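8/13/21

Kjærgaard stone, continued. Amna and I started on the second name panel. The granite came out of the rack with the stencil still on from last week and the edges had lifted along the bottom line, so that line got cut again and laid down fresh. Lost the first hour to it. Rest of the stencil was sound.

Proof check before blasting. The family signed the layout in February but changed the wording of the last line by phone, and Vignesh wrote the change on the back of the job sheet where I did not see it. It now reads "Beloved mother and grandmother," no "wife of." The old file was still the one open in Cidodar. I saved the new one under the job number and moved the old one to the dead folder. Please look at the back of the sheet. Better yet, write on the front.

Also the letter in the surname. The stencil font has the joined AE but the one in our set sits too narrow and the two halves fill in when blasted at this size. I drew it by hand from the A and the E, with a shared stem, and opened the counter of the E a little. Tried it on an offcut first. Clean at normal depth. Saved with the job. Same drawing should do for the footstone if they order one.

Blasting, front face, 17 minutes including stops. Depth is even except the dot over the j, which went shallower than the rest. Went back over it by itself with everything around it taped. Hand finished the serifs on the dates with the small chisel. Amna did the 1s and the 7s and hers are neater than mine.

Paint: two coats of black, wiped between. Left the stencil on. It comes off in the morning.

Arkico filler test. Iulian wanted to know if it would do for the old marble at Norkudard, the tablet with the crack through the second verse. Filled two offcuts, one with the crack cleaned out dry and one dampened first. The dry one pulled away from the edge along half its length. The damp one held and took sanding, but the color dried grayer than the sample card and would show on that tablet. Will mix in some of our own marble dust and try again. Not ready to use on a customer's stone. I would not quote the Norkudard job until we have one that matches.

Rubbings from Norkudard. Benedikt brought back the roll, 77 sheets, mostly the north side. Some of the lower lines did not come through where the ground has risen on the stones. He marked those in pencil. He is entering names and dates against the burial register, which has 1,456 entries, and found that plot numbers in the older part run the opposite way from the map on the wall. Do not use the wall map for the old part. He will pin a corrected copy over it.

One thing from that for the Furtună order: the register has the father's first name as Laurentiu, plain t, and the grave marker has it with the comma below. Laurențiu (the son) wants the comma. It has to be a comma and not a hook, he was clear about that and sent a scan of the baptism record. Our stencil font only has the hook. I will draw this one by hand too. Ask him to sign the proof at full size, not the reduced one. 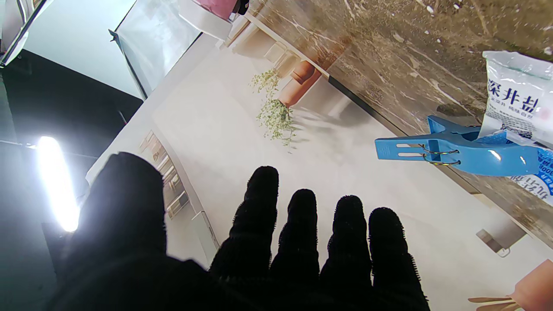

Black glove, fingers spread, with the light bar at left.

Compressor: drained it at noon and again at close. More water than last month. Hose fitting on the blast cabinet still hisses when the pedal is let up. Taped for now, new fitting on the parts list.

Left to do:
Pull stencil on the Kjærgaard panel, wash down, check the paint line in daylight
Call the family for a time to come and see it before it is set
Filler test no. 2, with marble dust, damp edge only
Draw the t with comma, two sizes
Order stencil sheet, the wide roll (last of it went on this job)
Vignesh to ask the cemetery office if the base has to be poured by them or if we can do it

Truck is booked for the setting but I have not heard back about the gate key. Iulian has the number.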